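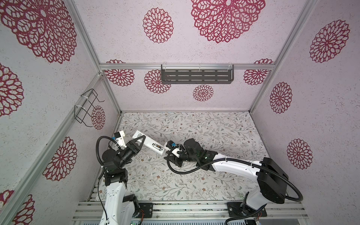 A list member in Givport wrote:

> Large patterns only belong in large rooms. Put a big medallion in a small
> space and you will feel you are living inside a tablecloth. My advice to
> anyone papering a box room is a small sprig, or plain paint and a rug.
> Also, am I the only one who lines the walls first any more?

No, you are not the only one. I line first too, and I complain the whole time, so perhaps you can hear me from there.

On the big pattern question I have to part ways with you. I grew up in a house in Brestbridge where every small room had been given a small sprig, on exactly the principle you describe, and the effect was of being watched by a great many buds. When I got a box room of my own I papered it with the largest red flower the shop would sell me. You see four of them from the bed and you stop thinking about the ceiling height.

The real objection to a big pattern is waste. Mine was a drop match, and the offcuts would have papered the cat. If you are going to do it, buy all your rolls at once and check the batch numbers in the shop, under decent light, while the clerk sighs at you. I bought 7 and went back for one more in April, and the eighth roll is from some other planet. It lives behind the wardrobe now. 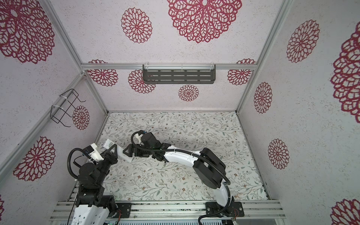 As for mixing two prints, which came up further down the thread: I like it, if one is loud and the other one mumbles. Big red flowers and a thin vine get along fine. Two loud ones will fight until you move out.

Paste. Somebody asked whether the Karam powder is any good. I used it for the back wall and Proseo ready-mixed for the rest, and the only difference I can report is that one of them got in my hair. Let the paper soak for the time it says on the label. I have never once managed this without wandering off, and on my last attempt I came back at 11 at night to something like a wet pancake.

The steamer is still free for anyone on the list to borrow. It dates from about 2000 and it spits, so wear long sleeves. Please bring it back with the hose. The last person returned it with a different hose, and I would still like to know whose.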